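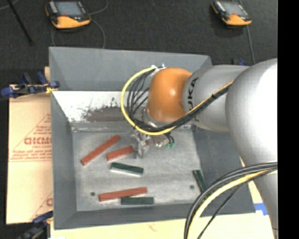 Alaoui nous écrit que, chez lui, la détection marche bien mais que le planificateur refuse toujours les blocs proches des parois. Ce cas se règle dans le module Dimport, avec la procédure suivante.

5.3 Régler la zone de prise dans le bac

1. Ouvrez Gritby et chargez le modèle du bac avec ses quatre parois inclinées.
2. Dans l'onglet Perception, créez deux classes : « rouge » et « vert ». Le fond gris reste hors classe.
3. Fixez la marge aux parois à 8 mm. La valeur d'usine, 35 mm, élimine les pièces qui se trouvent le long du bord.
4. Ajoutez au modèle de collision la boucle de câbles du poignet — le câble jaune et les câbles noirs — comme un volume souple.
5. Limitez la recherche de trajectoire à 3000 ms, puis lancez « Simuler ».

Note : un fond métallique rayé donne des reflets. Si des contours faux apparaissent, baissez le seuil de brillance avant de toucher aux classes.

Attention : l'erreur 3458 signifie que la pince et la paroi se croisent dans le modèle. Ne validez pas cette erreur à la main. Revenez à l'étape 3 et augmentez la marge de 1 mm à chaque essai.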